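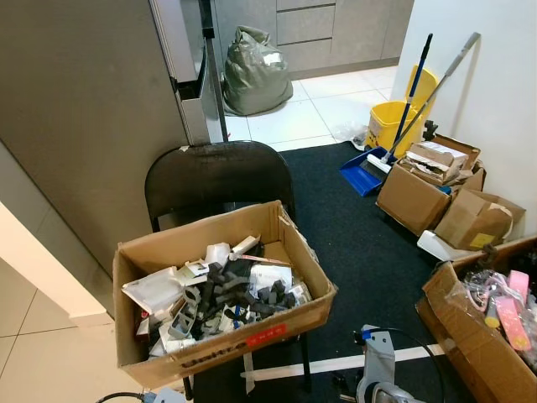

Looking after your gaming kit: minis, dice, maps and books

Bit of a brain dump this, typed up between sessions. All stuff I do at home for tabletop games. Nothing fancy, mostly kitchen drawer tools.

Warped boards

Happens every winter in our house. Lay the board on a flat table, bowed side up, sheet of baking paper over it, then heavy books. Leave it 2 days and look. Still bowed? Two more. Don't be tempted by the iron, I lifted the printed layer clean off a map tile that way and it never went back down.

Corner splitting apart? PVA on a cocktail stick, work it right into the split, wipe off what squeezes out, clothes peg with a scrap of baking paper under each jaw. Overnight.

Bendy plastic minis

Swords, spears, staffs, anything thin. Mug of hot water from the kettle, let it stand a minute, dip the bendy bit only and count to 15. Straighten with your fingers, then straight into a bowl of cold water while you hold it. Let go too early and it drifts back. Soft plastic only – resin is a different animal, go much gentler with that, and metal you just ease over slowly with your fingers, a bit at a time.

My Prekora goblins needed doing twice. The spearmen three times. Thin plastic.

Washing before painting

Warm water, drop of washing up liquid, old toothbrush. Rinse, leave on kitchen roll. Put a sieve in the sink or you'll lose a shield down the plughole. Paint sticks far better after, esp in the creases.

Stripping a bad paint job: soak in a jam jar with a lid, label on the jar, well away from the kitchen. Try one mini first. Gloves.

Dice

Sticky dice just want soapy water and a cloth. Not the dishwasher, the ink in the numbers goes. If the ink's gone already, rub a wax crayon over the number, scrape the extra off with an old loyalty card, buff with a sock. White crayon on dark dice looks nearly new. Metal dice, dry them properly or they spot.

Dice tray: cheap picture frame, glass out, felt glued to the backing. Spray glue gives a smooth finish, PVA soaks through and leaves hard patches. Trim the felt after it's stuck down, not before. Mine was a charity shop frame and it's lasted longer than the bought one.

Dry wipe maps

Wipe the same night. Leave it til Sunday and the red has stained, always the red. For old marks scribble over them with a fresh dry wipe pen and rub the lot off while it's wet. Works on most of it. What's left, a dab of surgical spirit on cotton wool, test a corner first as some coatings go cloudy.

Roll maps with the printed side outwards, they lie flatter on the table afterwards. Hair bobbles hold them shut. Elastic bands perish and stick.

Character sheets

Photocopy onto thicker paper. The hit points box goes through first, so stick a bit of clear tape over it before you start and write on the tape with a soft pencil. Rubs out fine. You can peel it and do a fresh bit when it gets grubby.

Books

Spine going on a big hardback: open it flat at the front, press down the gutter, then a few pages from the back, press, and work towards the middle. Do this when new and it'll last far longer. Loose page, thinnest line of PVA down the inner edge, slide it home, baking paper either side, shut the book and put weight on it.

Crumbs in the gutter – soft paintbrush. Greasy fingerprints on the glossy pages come off with a dry microfibre cloth if your quick. Crisps in a bowl with chopsticks, everyone laughs and then everyone does it.

Musty second hand ones: stand them open in a big lidded tub with a saucer of bicarb in the bottom, not touching the pages. A week or so. My copy of Fagerlund took two goes and still wiffs a bit at the back.

Cards and tokens

Sleeve the ones you shuffle, don't bother with the rest. Tokens go in pill organisers, the week sort with flip lids. I got 70 of the small round ones from Prorwood into one with room to spare. Silver foil tokens scratch so wrap those in a bit of kitchen roll.

Punching out a new sheet: press from the front, slowly, and if it tugs run a craft knife round the back. Grey fluff on the edges comes off with a nail file, one light stroke.

Paint pots

Lid won't shift? Hot tap over the lid for a bit, then grip it in a rubber glove. Wipe the rim every time you finish and it won't happen again, well, less. Thick paint gets a drop of water and a good stir with a cocktail stick. The Plornar greens dry up quickest of anything I own so I do those every month.

Brushes: never stood in the water pot. Rinse, bar of soap, point it with your fingers, lie flat.

Will add a bit on fixing terrain when I get round to it.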